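Laborheft Nevirberg, Januar
Nikine, zweiter Durchgang Datenverkehr

9:20
Frischer Start mit dem Testtelefon, auf Werkszustand zurückgesetzt, neues Konto, keine Kontakte, keine SIM. Gestern lief noch die alte App-Version, deshalb alles von gestern nur als Anhaltspunkt nehmen. Mitschnitt über Talten, Zertifikat ist drauf, Pinning macht bisher keinen Ärger. Das wundert mich, bei einer App, die auf der Startseite dreimal das Wort Sicherheit schreibt.

Zur Erinnerung, was Nikine behauptet (Wortlaut hängt ausgedruckt am Schrank): Nach Ablehnung im Einwilligungsdialog gehen keine Nutzungsdaten an Dritte. Bilderkennung läuft auf dem Gerät. Löschung innerhalb von 45 Tagen. Drei Sätze, jeder mit einem Sternchen, und die Sternchen führen alle auf dieselbe Seite, auf der dann von »Partnern« die Rede ist. Wer Partner ist, steht dort nicht.

9:45
Erster Start, Dialog abgelehnt. »Ablehnen« liegt auf der zweiten Ebene, also erst »Einstellungen«, dann nach unten scrollen, dann der graue Text. Schon vor dem Tippen auf irgendwas gehen Anfragen raus. Vier verschiedene Hosts, davon einer eindeutig Cheng (Analyse). Inhalt: Gerätemodell, Sprache, Zeitzone, eine Kennung, die nach Installations-ID aussieht. Der Dialog war zu dem Zeitpunkt noch offen.

Vorsicht, bevor wir daraus eine große Sache machen. Kann sein, dass Cheng hier als Auftragsverarbeiter läuft und der Satz »keine Dritten« juristisch irgendwie hält. Glaube ich nicht, ist aber auch nicht unsere Baustelle. Wir schreiben auf, was wann wohin ging.

10:30
App gelöscht, neu installiert, wieder abgelehnt. Kennung ist diesmal eine andere. Gut. Dritter Versuch: wieder eine andere. Ionuț meinte beim ersten Durchgang, die Kennung sei stabil geblieben. In seinem Log steht sie zweimal gleich, stimmt, nur hat er dazwischen die App-Daten gelöscht und nicht neu installiert. Und unter Android kann da ein Backup mitspielen. Muss mit ausgeschaltetem Backup wiederholt werden, sonst taugt der Befund nichts. Ionuț fragen, ob das Konto damals schon am Gerät hing.

11:15
Interessanter als die Kennung: die Reihenfolge. Nach dem Ablehnen kommt ein Paket mit dem Feld consent auf false, adressiert an Cheng. Die Ablehnung selbst wird also gemeldet, zusammen mit der Kennung. Das kann man verteidigen (irgendwo muss die Ablehnung ja hin), aber dann hätte der eigene Server gereicht. Danach ist Ruhe auf diesem Host, 5 Minuten gewartet, nichts. Nach dem Öffnen der Suche kommt wieder etwas, kleiner, verschlüsselter Block im Body. Den kriege ich mit Talten nicht auf. Länge schwankt mit der Länge des Suchworts. Das ist ein Indiz und mehr nicht, könnte genauso gut Füllmaterial plus Zeitstempel sein.

Gegenprobe: »a« eingetippt, dann »aaaaaaaaaaaaaaaaaaaa«. Block wird länger. Noch mal mit Zufallszeichen gleicher Länge: gleich lang. Hm. Also schon eher das Suchwort. Kompression kann man bei den Zufallszeichen wohl ausschließen, sonst wäre der Unterschied zur a-Kette sichtbar. Trotzdem nicht in den Bericht, bevor jemand anders das nachgestellt hat. Aurelia?

13:10
Aurelia Pîrvu hat nachgestellt, anderes Telefon, anderes Netz. Bei ihr dasselbe Verhalten, Längen auf das Byte identisch. Ihr Einwand: Wir wissen immer noch nicht, ob der Block an Cheng geht oder ob Nikine bloß eine Subdomain bei denen gemietet hat. Richtiger Einwand. Der Name im Zertifikat hilft nicht, das ist ein Sammelzertifikat. Sie schaut sich die DNS-Kette an.

Nebenbei: Ich bin der Meinung, dass die ganze Aufregung um die großen Plattformen solche Läden in der zweiten Reihe recht bequem aus dem Blick nimmt. Alle reden über Anzeigenkonzerne, und dann lädt eine Kleiderbörse aus der Nachbarschaft beim Start vier fremde Hosts. Aurelia findet, das sei Stammtisch. Steht jetzt trotzdem im Heft.

14:00
Auskunftsersuchen. Antwort liegt vor, als Archiv mit einer Tabelle, 1000 Zeilen, exakt. Keine Zeile mehr. Das riecht nach einer Obergrenze beim Export. Das alte Testkonto hatte mehr Ereignisse als das, allein der Skriptlauf mit dem Durchblättern müsste drüber liegen. Älteste Zeile beginnt mitten in einer Sitzung, ohne Login davor. Im Begleitschreiben steht »vollständige Kopie Ihrer Daten«. Nachfrage formulieren, freundlich, ohne Vorwurf, nur die Frage, ob eine Begrenzung besteht. Wenn wir sofort mit der Aufsicht kommen, antwortet die Rechtsabteilung und dann erfahren wir gar nichts mehr.

Spaltennamen zum Teil kryptisch (sg_a, sg_b, hh_prob). hh_prob liegt zwischen null und eins. Ionuț tippt auf »household probability«. Kann sein. Kann auch irgendwas mit Helligkeit sein, die Entwickler sitzen immerhin im deutschsprachigen Raum. Keine Deutung in den Bericht.
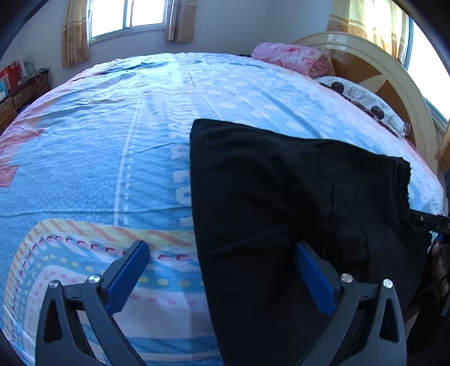

15:25
Bilderkennung, der zweite Satz mit Sternchen. Flugmodus an, Foto zum Einstellen gewählt: Vorschläge für Kategorie und Farbe kommen sofort, also läuft zumindest ein Teil wirklich auf dem Gerät. Das hätte ich nicht erwartet und schreibe es deshalb extra hin. Flugmodus aus, und beim nächsten Foto geht doch ein verkleinertes Bild mit, noch vor dem Tippen auf »Einstellen«. Das Vorschaubild ist unbeschnitten. Mich stört daran vor allem der Untergrund: Verkauft werden soll das schwarze Teil mit dem gerafften Gummibund, hochgeladen wird das hellblaue Laken mit dem rosa, gelben und weißen Aufdruck gleich mit, und das erkennt man über mehrere Anzeigen hinweg vermutlich leichter wieder als irgendein schwarzes Stück Stoff. Ob Nikine so etwas auswertet, wissen wir nicht. Hinweis in der App darauf: keiner gefunden. Beim Zuschneiden vor dem Auswählen (Galerie, nicht in der App) geht nur der Ausschnitt raus, zumindest in den zwei Versuchen.

EXIF geprüft: Standort wird entfernt, Gerätemodell bleibt drin, Aufnahmezeit auch. Mit den Angaben aus dem ersten Paket von heute früh passt das Modell natürlich zusammen. Für sich genommen banal.

16:05
Aurelia zur DNS-Kette: CNAME zeigt auf Cheng, Auflösung von drei Resolvern aus gleich. Damit wäre der Empfänger ziemlich sicher, der Inhalt des Blocks weiterhin nicht. Bitte in der Zusammenfassung genau so trennen. Beim letzten Bericht haben wir »übermittelt Suchbegriffe« geschrieben, gemeint war »übermittelt Daten, deren Länge vom Suchbegriff abhängt«, und das hat uns zwei Wochen Briefwechsel gekostet.

16:30
Löschfrist: Konto vom ersten Durchgang ist zur Löschung angemeldet, Bestätigung kam per Mail, der Link in der Mail enthält die Mailadresse im Klartext als Parameter. Screenshot gemacht. Ob nach 45 Tagen wirklich gelöscht ist, lässt sich von außen sowieso kaum prüfen. Wir können nur ein zweites Auskunftsersuchen stellen und schauen, was zurückkommt. Eine leere Tabelle beweist dann, dass der Export leer ist.

Offen:
- Kennung ohne Backup wiederholen (Ionuț Jitaru)
- Nachfrage wegen der 1000 Zeilen, Entwurf liegt im Ordner, bitte gegenlesen
- iOS-Version komplett ungeprüft
- Vorschaubild: wird es verworfen, wenn man das Einstellen abbricht? Eigene Adresse des Bildes aus dem Mitschnitt nehmen und morgen noch mal abrufen
- Talten-Update erst nach dem Durchgang einspielen, bitte nicht vorher

Telefon hängt am Ladegerät im Schrank, Konto ist noch angemeldet, bitte so lassen.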